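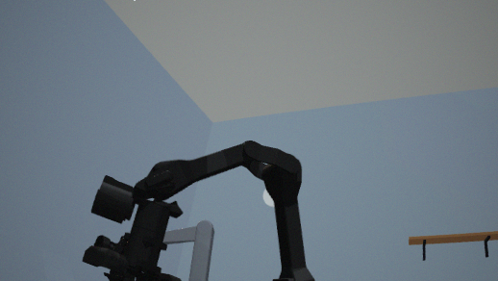 Questions we get about storing and shipping aircraft parts with Jatoi, collected in one place so that Wajid Shaikh can eat lunch.

## What do you stock?

Mostly small, dull parts that keep airplanes on the ground when they go missing: seals, fasteners, filters, brackets, light bulbs. We hold 2,000 part numbers for regional operators and repair shops. We don't stock engines. Please stop asking if we have one in the back.

## Can I store my own parts with you?

Yes. Customer-owned stock goes on separate shelves under your account name and never gets mixed with ours, even when the parts look identical. The minimum is 20 bins. Below that, you want a closet.

## What paperwork do you need with incoming parts?

The release certificate, the packing slip and your purchase order number. All three should agree on the part number and the serial number, right down to the dash. A part that arrives without its certificate goes into quarantine, where it will sit in perfect comfort until you find the document. Storage fees still apply. It's a very expensive nap.

Scans are fine for booking in, but the original has to reach us before we can ship the part out again.

## How late can I order for same-day dispatch?

4 p.m., warehouse time. An order that lands at 4:02 is tomorrow's order, however many exclamation points are in the subject line.

For a grounded aircraft, call the desk instead of emailing. Someone picks up day and night, with varying degrees of cheer. The after-hours callout is $200 per order.

## Do you ship sealants and adhesives?

Yes, by ground or by air with the proper declaration. We won't send anything with fewer than 34 days of shelf life left unless you agree in writing. A few customers do, usually the ones who plan to use it by dinner.

## Which carriers do you use?

Givau for domestic freight and Pollico for anything crossing a border. If you have your own account with another carrier, give us the number and we'll book on it. Claims for damage in transit then go through you, along with the hold music.

## My tracking page says "processed." What does that mean?

The order has been picked and packed and is waiting for the truck. We didn't choose the word. It came with Brovo, our inventory system, and changing it requires a support ticket we opened last September.

## Can I return a part I ordered by mistake?

If the packaging is unopened and the certificate comes back with it, yes, less a restocking charge. Opened parts need an inspection first, at your cost. Special orders are yours for life.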